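# Visit notes: Billgate show flat, textile care floor

12 January 2023

Evden keeps a furnished flat at Billgate for trying out its household linen and folding methods. Visitors are taken through it in small groups. Ours was led by Subira Wanyama, who handles the bedding side. The kitchen and hall were covered in a few minutes, and most of the visit went to the bedroom, where clothing is folded on the bed instead of at a table.

The working surface is a fitted sheet pulled tight and tucked under the mattress. Blankets are pushed back or left to hang. Finished black items go to a corner of the bed, on top of a folded beige cloth, so that the pile can be lifted without dragging on the sheet.

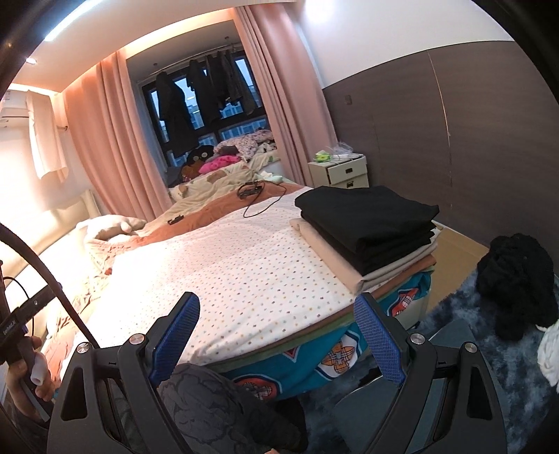

Why fold on a bed when a table is available?

A bed gives more area than most household tables, and a cotton sheet grips the garment enough to stop it sliding. The drawback is height. Wanyama's advice was to work from the foot and to stop after 24 garments for a break.

The flat uses one sequence for shirts and jackets. The garment is spread flat, collar away from the body, and smoothed from the center seam outward. The sides are brought in to a common width, sleeves are laid back along the body, and the length is folded in two. Thick collars are left standing until the last fold. Printed areas are kept off the fold line where possible, as the Drastemum guide sheet in the hall recommends; copies are available at the door.

Dark fabric on a light printed sheet is the preferred pairing for teaching. The outline of the garment reads clearly and an uneven hem can be corrected early.

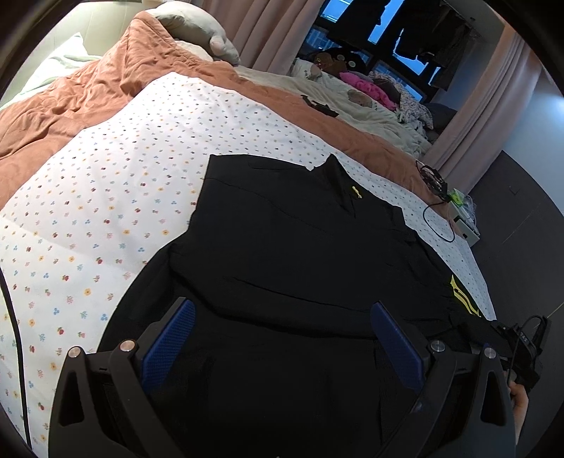
Halima Kioko covered storage in the next room. Her shelves are set for stacks of 9 shirts or 5 sweaters. Above that the bottom item creases. Sang drawer dividers were on display, but the sample was one size only and did not fit the drawer provided.

Minor points: the corridor is narrow, the coat hooks are behind the door, and the linen price list was out of date. Tours leave from the side entrance at 2.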